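Search this manual Enter keyword Go

4. Setting up the cable-plugging trials

Read this section before you run your first trial on the Brerton bench. It covers the two-arm set-up used for the Modent method, in which one policy is trained on wrist views and an overhead view together. Section 5 deals with training.

4.1 Wrist views

1. Start the Faredum recorder and open the wrist stream.
2. Raise the arm and tilt the wrist slowly through its full range.
3. Check that the gripper stays in the lower part of the picture at every angle. The power strip on the wood panel is a useful mark for judging tilt.
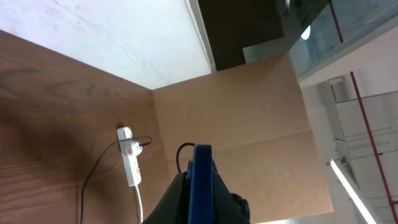 4. Save the stream settings under the trial name. Do not change exposure after this point, even if the ceiling lights come into view.
5. Repeat for the other arm.

Note: In the May runs, exposure was left on automatic. Those 14 trials are kept in a separate folder and must not be mixed with the main set.

4.2 Placing the phone

1. Lay the phone face up on the table between the two arms, with its top edge pointing away from the robot base.
2. Wake the screen. The method was tested with the screen lit, and results with a dark screen are not reported.
3. Lead the cable towards the right arm and leave enough slack for it to curve on the table.
4. Bring both grippers in until their fingers point at the phone, then stop.

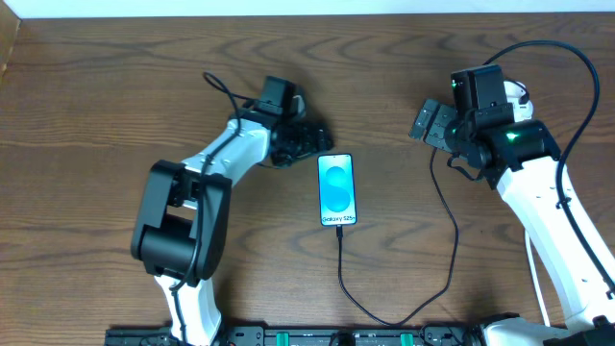
Figure 4.2. Phone between the two arms, screen lit, cable at the bottom port.

Caution: Keep hands off the table while either arm is powered. Use the Imai stop switch before you move the phone or cable.

4.3 Recording

1. Record 30 seconds of still video before the first movement.
2. Run the trial and mark it as a success or a failure in the log.
3. Put the phone back as in 4.2 before the next trial.

The main set holds 145 trials, of which 69 use both arms. Send corrections to Naveen Goel.

Section last revised July 2018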